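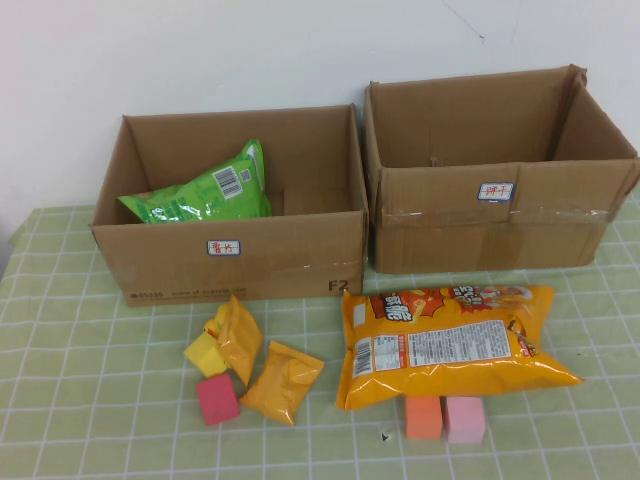 Newsroom / Press releases / Robot sorting

Search news Enter a keyword Go

Skivo pauses its snack-sorting robot after a release fault, and tells you why

Cotberg, 1 February 2020

I'm Maarten Nijs and I look after the sorting work at Skivo. Normally our press releases are written by somebody with better grammar, but this one is about something that went wrong on my bench, so I asked if I could write it myself (they said yes, possibly a bit too quickly!).

We've stopped all running of our sorting arm at Cotberg, and we've asked our two partners, Prostmont and Van Leeuwen, to switch theirs off as well. Nobody has been hurt. The arm let go of a packet when it shouldn't have, it did so more than once, and the second time the packet came over the edge of the table on the side where people stand. A bag of crisps won't do you much harm, but the same arm is meant to carry tins by the summer, and I'm not happy to leave it till then.

The job itself is very simple to explain. Crisps go in the box labelled 薯片, biscuits go in the box labelled 饼干, and the foam cubes stay where they are on the cloth. The cubes are only there to get in the way, so that the arm has to choose what to pick up and what to leave alone. We use ordinary shop packets and old parcel boxes with handwritten stickers on them, and I'm rather fond of the whole set-up.

So, the fault. We ran 100 picks over the course of the trial and 21 of them ended with the packet being dropped somewhere other than in a box. Most of those were dull little slips, a crinkly bag sliding out of the grip an inch off the cloth, and we'd expected a fair few. Shiny bags are awkward things to hold, they bulge and fold and the grip never lands in quite the same place. But when I went through the logs I found 5 drops that didn't fit. In those the arm had a good hold, it had started its swing towards the boxes, and then the hand simply opened while the arm was still moving at full speed.

We traced it to the pressure reading. When a bag creases in the grip, the air inside shifts and the reading dips for a moment. Our software took that dip to mean the packet had already landed in the box, so it told the hand to open. It never checked where the arm was. That check should have been there from day one and leaving it out was my mistake – I'd taken it out to speed up an early demo and I never put it back.

What we're doing about it:

- The hand can no longer open unless the arm is over a box and has come to a stop.
- A short dip in pressure is now ignored. A long one makes the arm stop and hold.
- Top speed is cut by half until the new trial is finished.
- A clear screen is going up between the table and the person standing at it, and the stop button moves to that person's side of it.

If you have one of our arms at Prostmont or Van Leeuwen, please leave it switched off at the wall. Don't try to get round the problem by turning the speed down yourself, as the hand will still open at the wrong moment, only slower. We'll come out to you with the update during February and run the new checks on your own table, with your own packets, before anyone signs anything. Please also send us your logs if you still have them, even the boring ones. I'd like to know whether your bags did the same thing as ours, and a log from a run where nothing dropped is just as handy to me as one where everything did.

The full trial starts again from pick one. I won't be carrying over any of the old results, good or bad, and we'll put the new figures up on this page when we have them, including the drops. A few people have asked if the tins are still planned for summer. I don't know yet, and I'd sooner say so than give you a date I'll have to take back.

Questions from customers and the press can come straight to me, Maarten Nijs, at the Skivo office in Cotberg. I'm usually at the bench in the mornings, so the afternoon is the better time to catch me.

Contact us | © Skivo 2020 | Back to top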